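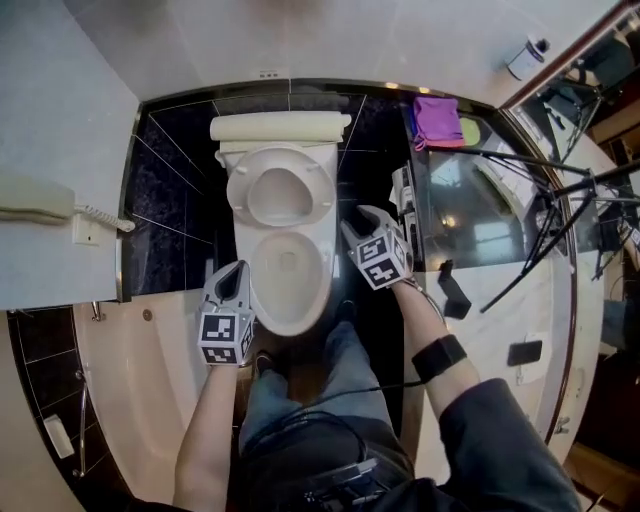 Bathroom check, room 2817, Lustevberg
Checked by: Nhàn Đoàn

1. Toilet seat: ring raised at time of check. Hinges tight, no side play.
2. Bowl: clear water standing. Refill after flush 60 seconds, within limit.
3. Tank top: rolled towel to be moved to the rail. Lid must lift freely.
4. Grab bar by bath: firm under hand load. Fixings to be retested in September.
5. Wall telephone: dial tone present. Coiled cord sound.
6. Black tiles: grout intact. Clean with Plallis only.
7. Bath drain: slow. Passed to Bình Dương.

Result: pass, item 7 open.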